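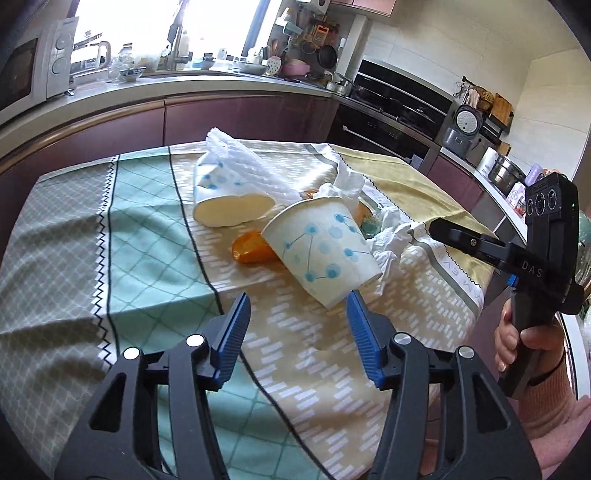 Patchwork-patterned cloth on a kitchen table

Sulemana

By Noémie Després
Thursday, August 10, 2023

Sulemana is a merchant and minor quest giver in the role-playing game Trorkex. She runs the supply post at Prakside and is met early in the second chapter.

Background

By her own account, Sulemana walked to Prakside alone after the salt road closed, carrying 52 ledgers. The claim is hard to credit. Her inventory holds 2 ledgers, and a guard who says he was on the gate that night remembers her coming in by cart. Players often treat her story as fact, but no journal entry backs it up.

She also says she once served as a clerk in Notero. The city's records, which can be read in the archive there, do not list her -- though they leave out several other characters known to have worked there.

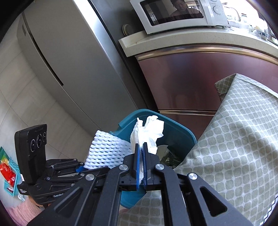

Interactions with the player

Sulemana asks the player to collect a debt of 2,240 marks from a miller. The miller insists he borrowed 1,000. Either sum can be handed over, and she accepts both without comment, which does little for her honesty. A high Barter skill opens a line in which she admits the interest was "adjusted."

Some fans hold that she is a spy for Notero. The evidence is thin: one shared line of dialogue and a coat that other traders also wear.

Notes

She can't be recruited. Reports of a hidden companion quest have not been confirmed.

Related articles
Prakside
Notero archive
The Miller's Debt
Merchants in Trorkex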